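Suvholm Parish Register Transcriptions: README

Version 2

Summary

The collection holds 3907 transcribed entries from the baptism, marriage and burial registers of the former parish of Suvholm. Each entry was typed from the handwritten page, checked by a second reader and placed in a table with one row per entry. The files are intended for family historians, students of local history and anyone studying names and occupations in a small coastal parish.

Files

baptisms.csv — one row per baptism
marriages.csv — one row per marriage
burials.csv — one row per burial
places.csv — farm and village names, with the modern spelling where known
notes.txt — remarks by the transcribers, listed by entry number

All files are saved as UTF-8 text with commas between fields. Fields that contain a comma are enclosed in double quotation marks.

Columns

entry_id: a number that is never reused, even when an entry is withdrawn
volume, page: position in the original register
date_written: the date as the clerk wrote it, including feast days
date_standard: the same date in year-month-day form
surname, given_name: spelled as in the source
surname_group: a common spelling used to bring variants together
place_id: refers to places.csv
occupation: as written, not translated
certainty: 1 (clear), 2 (probable) or 3 (doubtful) 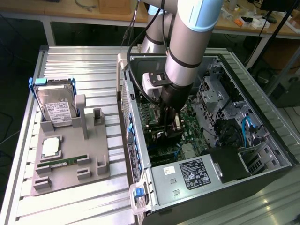

Department of Records and Digital Collections, Mekden College

Source and transcription

The registers fill 12 bound volumes. Volume 7 suffered water damage along its lower margin, and 35 of its entries have no legible surname. These carry an empty surname field and a certainty value of 3. Square brackets mark letters supplied by the reader. Abbreviated given names were left as they stand — "Joh." may be Johan or Johannes, and the readers did not choose between them.

Place names were compared with the Fivero map series. Where a farm had moved or changed its name, the older form was kept and the newer one entered in places.csv.

Known limits

Burials of infants who died before baptism were recorded unevenly and should not be used to estimate mortality. Marriages held outside the parish appear only when the clerk noted them. Three clerks shared the work in the later volumes, and their habits differ in the recording of occupations.

Terms of use

The transcriptions may be copied and reused with credit to the department. Page scans are not included and may be requested from the Panganiban Reading Room.

Corrections

Please send corrections to Noel Galang, collections editor, quoting the entry_id and the volume and page. Accepted changes appear in the next release, planned for September.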